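Search this site Enter keywords Go

Shopping for a robot arm at the Drorthorpe open day

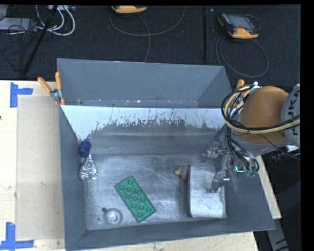

Our parts budget at Nendodik is tiny, so I drove up to Drorthorpe in May mostly to ask what picking stuff out of a bin really costs. Mirela Pimentel walked me around and was so patient with me! The arm on her table is a KUKA, and I'd budgeted for an arm and pretty much nothing else (oops). Then I saw the bin held with orange-handled clamps and all those hoses and cables looped around the wrist, and I started a second column in my notebook. She told me to set aside $1,541 for cables and fittings, plus $467 for spare finger parts, and to plan on around 200 hours of setup. Grutomden quotes less, but training is extra. I'm calling Rangel next about a used one.

Last updated: May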